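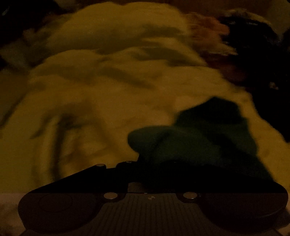

Does anyone need a whole dataset of unmade beds? My Canar mate asked me that when I started, and fair enough, but I reckon yes! Bedding is a shocker to tidy and every home has some.

Urnilex bedding set: read me first

I've put 814 short clips in here (3618 stills if you'd sooner skip the clips), all of beds before they're made. Doonas, blankets, sheets, and whatever else got left on top. The lights are mostly low, evening-ish, so colours lean yellow. Please don't "fix" them before you've had a look!

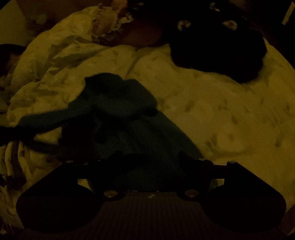

Pale doona with a faint leaf or feather print, dark teal cloth on top.

Labels are plain words. If I couldn't tell a towel from a jumper I wrote "cloth" and moved on. Long skinny things go under "strap", whether they're belts, cords or bag handles (I argued with myself over this one for most of September).
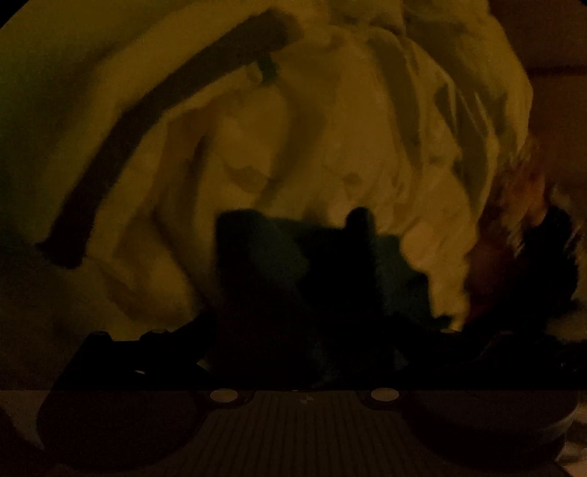
Cream bedding, bunched, with a dark strap across it.

Still to do: 200 clips have no fold labels yet, and the Baumgart folder needs renaming.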